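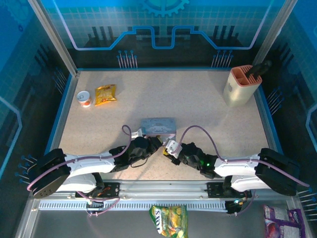
My left gripper started dropping things in May, and it took me way too long to work out why, so I'm writing up the fix in case yours does the same. The fault went like this: close on a box, lift, and a second or two later the fingers would relax and down it came. No error, nothing in the Skeltero log but a cheery "grip OK". I run two arms that meet at the front of the table, and the purple cable on each one travels along the white link and then loops up beside the bracket at the gripper. Remember that loop, it's where the trouble was!

Search guides, parts and faults Go

Before you touch anything, hit the stop and kill the power at the supply. I skipped that the first time and the right arm sagged onto my knuckles (not recommended). Prop both arms up with something soft, then wait 15 seconds for the drives to settle.

Now unplug the cable at the gripper end and look at the pins with a torch. Mine looked perfect, so I put a meter across them and bent the cable slowly with my other hand. Flat, it was fine. Bend it into the tight curve it makes when the wrist rolls over and the reading vanished. I blamed the Rasow driver board for almost 29 hours before I tried this - please learn from me. 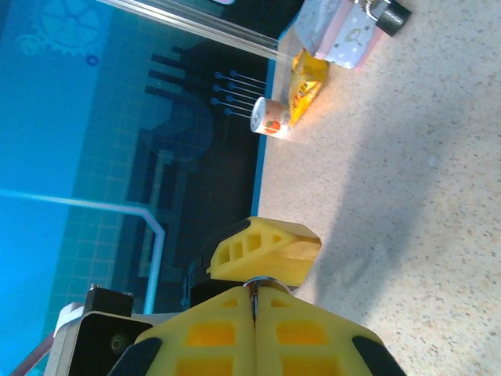

Once you've found the dead spot, don't tape it and hope. Swap the whole lead. I got a Vitale one, 39 cm longer than the original, and gave it a bigger loop with a loose tie on the bracket. Leave enough slack that you can turn the wrist by hand to both ends of its travel without the cable going tight anywhere. Check it doesn't snag on the fingers either.

Power up at low speed and practise on something light you don't mind dropping. I did 303 lifts over a weekend with the grip timeout turned on (it's off by default in Sketard, grrr) and had no drops. Graça Mota emailed to say hers failed in the same spot on the right arm, so check both sides while you've got the meter out.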